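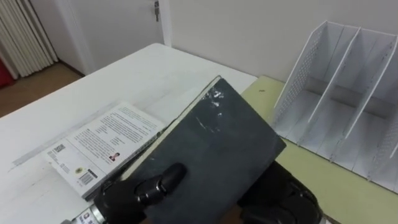 I run the front office for the Hedlow Mudcats, a semi-pro football team you have probably never heard of, and I need a stats and film assistant before we open camp in May. Right now the job is me, on my couch, on Thursday nights, with game film on one screen and a spreadsheet on the other. Before the spreadsheet everything went into hardcover books, dark gray ones with scuffed covers like the one at the top of this page, and I still like having a book on the sideline. You'd be welcome to keep one too, as long as the numbers make it into the computer by the next day!

A little about us. We play our home games at Fang Field, out past the fairgrounds, and on a nice night we can get 400 people in the stands (a playoff game a couple of seasons back got a lot louder than that). Most of our guys played college ball somewhere small and aren't ready to be done with it. Some of them have a pro day or an indoor league tryout in mind, and the first thing any scout asks me for is film with numbers attached. I'm slow at it. I've had players waiting three weeks for a highlight cut while I was lining up bus quotes, and that's not fair to them.

So what would you do all week? On game days you chart every snap: down, distance, formation, who was on the field, what happened. After that you match your chart to the film, tag the plays, and get the whole thing to the coaches before Monday practice. In between you'd cut clips for players who ask, and you'd help me finish putting our old games into the database. There are 3,258 plays still to enter. I know because I counted them during a rain delay and then had to go walk around for a while.

We use a tagging program called Zandomov. You don't need to know it coming in, I can teach you in an afternoon, and it does crash when you paste too much at once (save often, please). What I can't really teach is football. You should be able to tell a zone read from a draw without me pausing the film, and know why a holding call wipes out the run but still matters to the left guard.

Other things I'm looking for: a driver's license, weekends free through the end of the season, and handwriting another human can read. It helps if you've played or coached or kept stats for a high school team, but if you've just watched a scary amount of football and taken notes on it, I want to hear from you too. Away games mean a long bus ride with the team. Bring headphones.

The pay is $80 a game, plus meals on the road and your own team jacket, which is a good jacket. The database work is paid separately by the hour and you can do it from home. I have 2 spots open, one for offense and one for defense and special teams, so tell me which you'd rather have.

To apply, pick any quarter of any football game you can find, chart it however makes sense to you, and send it to me with a few lines about yourself. No resume needed, though I'll read it if you send one. You can drop everything at the Fang Field ticket window in an envelope marked Ekow (that's our mascot, he's a catfish, he has his own mailbox) or use the contact form on the team site. I read everything myself and I'll write back either way, usually late at night.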